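夹爪垫片应当按耗材管理

2026-03-25　Bastien Le Goff
分享 29　评论 70

手持夹爪的维护,在多数实验室和小型集成商那里,等同于指尖垫片的维护。传动件、连杆、衬套的寿命都以年计,垫片的寿命以周计,有时以天计。可是翻开这些团队的保养记录,篇幅最长的部分往往是相机标定,其次是固件版本,垫片只占一行,写着“必要时更换”。

“必要时”不是一个可以执行的标准。本文的主张很简单:垫片应当有编号、有上机日期、有报废判据,左右成对更换,换下来的旧件保留到下一次数据核查结束。做不到这几条,就不要讨论抓取成功率差了几个百分点是模型的问题还是硬件的问题。

一、垫片为什么先坏

平行开合的夹爪,受力路径并不复杂。操作者扣动扳机,两指相向运动,接触力经过垫片传到物体上。指体通常是打印件或注塑件,刚度比垫片高得多,变形几乎全部由垫片承担。垫片同时承受法向压缩和切向剪切,后者更要命。物体在指间稍有滑移,剪切力就集中到垫片边缘,也就是胶层最薄弱的位置。

因此绝大多数垫片不是磨穿的,是从边上揭开的。先是一个角翘起,接着灰尘和碎屑进入胶层,粘接面积缩小,剩余部分的剪切应力上升,翘边加速。到了边缘成条撕裂的阶段,中央区域的厚度可能还很正常。只用卡尺量中央厚度的人,会得出垫片完好的结论。

Neltitz 工位去年 11 月做过一次统一检查,方法就是量中央厚度。结果全部合格,随后一周里有两只夹爪在抓取薄壁杯时打滑。复查时发现两只都是翘边,撕开的部分在闭合时折进接触面,形成局部凸起,有效接触变成了一条线。那次检查表是我写的,漏掉边缘是我的责任。

二、蜡、皂与软质物体

物体材料对垫片的影响,比循环次数大。抓 3,000 次干燥的木块,垫片表面变暗,摩擦特性变化有限。换成蜡质或皂质的条块,情况完全不同:物体表层很软,受压后会转移到垫片上,填进表面纹理。外观看上去只是有些斑驳,手指按上去却明显发滑。

这类污染有三个麻烦。其一,它不对称。操作者习惯从一侧先接触,先接触的那一面沾得多。其二,它不稳定,室温升高几度,膜层就变软,同一副垫片上午和下午表现不一样。其三,它会传给下一个物体。抓完蜡条直接去抓玻璃瓶,瓶身上留下的指印又会被相机拍到,成为数据中的一个伪特征。

Rimantas Vasiliauskas 主张把软质物体集中到一个批次里,用专门的旧垫片去抓,抓完整副丢弃。Perrine Cordier 反对,理由是旧垫片的摩擦系数本来就散,再叠加污染,这个批次的数据和其他批次没有可比性。我站在 Cordier 一边。旧垫片省下的是材料费,一副不过几分钟的裁切工时;一个批次作废,损失的是整天的人工。正确的做法是软质批次用新垫片开头,批次结束后清洗并检查,不合格就报废。

三、判据

判据必须在不拆卸的情况下能看出来,否则现场不会执行。Molmont 工位目前使用的版本如下,我认为可以直接照搬:

边缘:任一侧出现可以用指甲挑起的翘边,报废。不允许补胶。补胶后的边缘变硬,与中央区域刚度不一致,闭合时先接触,等于人为做了一个凸台。

撕裂:出现悬垂的条状物,立即停用。悬垂物会进入相机视野,也可能卷进开合间隙。

表面:变色本身不作为报废依据。变色区域用异丙醇擦拭后仍发滑的,报废。

对称:左右两片的状态差异肉眼可辨的,成对更换。一侧崭新、一侧老化的夹爪,闭合时物体会向摩擦较大的一侧偏转,条状物尤其明显。

有人认为成对更换浪费,一片坏了为什么要扔两片。Blandine Lecomte 管备件,她对这一条的意见写满了半页纸。她的账没有算错,只是口径不同:按材料算确实浪费,按数据一致性算则很便宜。折中办法是把状态尚可的那一片拆下,标明编号,用于培训用夹爪,不再回到采集线。

四、更换流程

更换的关键在清胶。旧胶残留是新垫片提前翘边的首要原因。流程是:用塑料刮片去除残胶,禁止用金属刀片,刀痕会在指面上留下应力集中点;异丙醇擦拭,等待完全挥发;贴合时从指根向指尖推压,赶出气泡;装入夹具加压静置。静置时间以胶的技术资料为准,不要凭手感。

垫片尺寸宜比指面四周各缩进一点,不要齐边,更不能超出。齐边的垫片,每一次与桌面擦碰都在揭它的边。抓取平放在桌面上的条块,指尖贴着台面合拢,下缘的擦碰几乎无法避免,这也是下缘总比上缘先坏的原因。把垫片下缘缩进,损失一点接触面积,换来的寿命很可观。

胶带不是垫片。用黑色绝缘胶带或防滑胶带临时顶替,是现场最常见的做法,也是我最反对的做法。胶带的基材会蠕变,受剪切后整体向一侧移动,卷起的毛边很快就粘满碎屑。临时措施一旦能用,就没有人再去换正式件。Masson 项目的备件箱里一直放着裁好的成品垫片,目的就是让贴胶带比换垫片更费事。

换垫片时顺手检查衬套。开合一次,听有无异响;捏住指尖沿侧向轻推,感觉间隙。衬套磨损产生的侧向晃动,会被误认为垫片打滑,反过来也一样。先换垫片再判断衬套,顺序不要颠倒。指尖固定螺钉也在这时复紧,用扭力起子,打印件的螺纹经不起反复凭手劲拧。

五、记录

Yoshinori Mizuno 给 Anis 做的登记表只有五栏:夹爪编号、左垫编号、右垫编号、上机日期、下机原因。没有备注栏。起初我觉得太简陋,用了一段时间以后改变了看法。备注栏存在的后果,是所有人都往里面写“正常”,真正的原因反而不填。下机原因做成固定代码,翘边、撕裂、污染、配对更换,选一个即可。

这张表积累到 280 条以后,可以看出一些靠经验看不出的事情。下机原因里翘边居首,污染其次,厚度磨损几乎没有。也就是说,我们过去唯一在量的那个指标,恰好是最不相关的一个。另外,左右两侧的失效方式经常不同:一侧边缘剥离,另一侧表面老化而边缘尚好。只看一侧就签字的检查,漏检率可想而知。

还有一种反对意见值得认真对待。有人说,真实环境里的夹爪本来就会老化,训练数据包含各种磨损状态,模型才更稳健,刻意保持垫片全新反而有害。这个说法在原则上成立,前提是磨损状态被记录下来。未记录的磨损不是多样性,是噪声。要让模型见过旧垫片,就有计划地安排旧垫片批次,注明编号和状态,分布由自己控制。放任不管,得到的分布由哪位操作者那天懒得换垫片来决定。

我不要求每个团队采用同样的垫片材料或同样的周期。硅胶、聚氨酯、橡胶各有拥护者,差别没有争论中那么大。周期也应随物体种类调整,抓蜡条的一天不能和抓纸盒的一天等量计算。需要统一的是开班前的那次检查:两指张开,左右都看,先看边缘,再看表面,最后看螺钉和衬套。不合格就换,换完登记,然后开工。

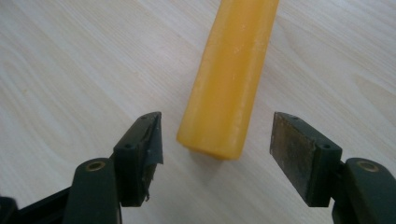
图:黄色条块前张开的夹爪,左指垫边缘已撕裂剥离,右指垫表面磨损变色。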